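How I Use a Breathing Count to Settle Down Before a Race

I've been swimming open water events for a good while now, and for most of that time my worst stretch was the ten minutes before the horn. Heart going like mad, cold hands, legs that felt borrowed. What finally helped was a simple breathing count I picked up at a Vudby training weekend one February, and I've been fiddling with it ever since. You don't need any gear, just a place to sit and a little patience.

First, practice at home when you're calm. I know that sounds backwards, but your body has to learn the pattern before you ask it to work under pressure. Sit up straight, drop your shoulders, and breathe in through your nose for a count of four. Then let it out through your mouth for a count of six. The longer breath out is the bit that matters, so if six feels like a strain, go three in and five out instead.

Do that for 200 counts total, twenty rounds of four and six. I used to lose my place constantly (still do, some nights) and I just start the round over. Mornings work best for me, before coffee and definitely before email. 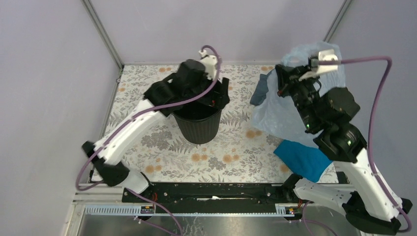 How long before it starts to help on race day?

Give it three weeks of daily practice. I felt a small change after the first one, but it didn't hold up at a real event until I'd stuck with it a good bit longer.

Next, tie the breathing to a cue. Mine is pressing my thumb against my first finger on every breath out. Pick something you can do in a wetsuit, or in gloves if your sport needs them! After a while the cue starts to bring the slow breath along with it, and that's handy when you're packed into a start pen with elbows everywhere.

Now add a picture in your head. On the breath out, I imagine the first buoy of the Handum lake swim, which is 1,134 yards and my favorite course anywhere. I see the water, I feel my hand going in, and I keep it boring. If I let myself imagine the finish I get all wound up again.

On the day, start fifteen minutes out and do five rounds. Walk around a bit, then do five more. Stop if you feel lightheaded and go back to breathing normally, and please save all of this for dry land. Never do breathing drills in the water.

I write each session down in a cheap notebook, just the number of rounds and how jumpy I felt from one to ten. My last pre-race score was a four, and I used to be a nine every single time.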